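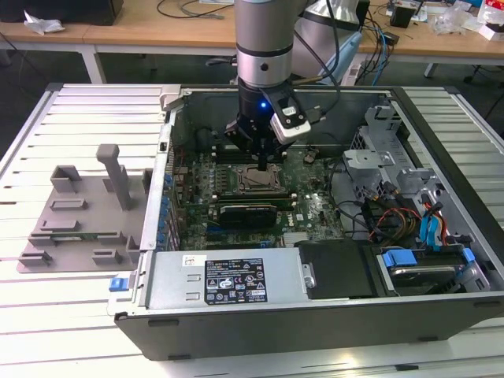 So I finally got around to the old Dell tower. It has been under the desk since we moved to Utmont, and every September I tell myself I'm going to open it up, clean it out and turn it into something useful. This year I did it!

I'd forgotten how nice these cases are to work in once they're on their side. The drive bay has those blue plastic rails, so the hard drive comes out without you hunting for a screwdriver, and everything else is right there looking up at you. The power supply is the big silver lump along one side. I left that one alone. I don't open power supplies, and I'd rather you didn't either.

The plan is a slightly faster chip and a bit more memory, and then it becomes the family backup machine. Pramila Dwivedi (she of the 3,000 unsorted vacation pictures) talked me into it, mostly so she has somewhere to put them. Last time I looked she was at 3,861, so I should get moving.

Things I'd tell myself before starting again:

Take the heatsink off slowly. Mine had been on there for years and the old paste held on like glue. I ran the machine for ten minutes first to warm it up, shut it down, pulled the plug, and then twisted gently until it let go. Then rubbing alcohol and coffee filters until the top of the processor was clean — it took way more filters than I expected.

Take a picture of the front panel connectors before you touch them. I always think I'll remember. I never do.

Don't skip the memory slots. I blew a ridiculous amount of dust out of mine (outside, on the porch, with my sleeve over my nose).

The graphics card can stay in while you do the processor. I took it out anyway on my first try and then spent half the evening getting it to click back in — my own fault for pushing at an angle.

I still need to order the new paste. The shop on Londoño had 2 tubes left and both were dried out, so that's a wait. Meanwhile the case is staying open and the cat is staying out of the room. If any of you have a favorite quiet fan for one of these older towers, leave me a comment, please. The one I've got sounds like a hair dryer.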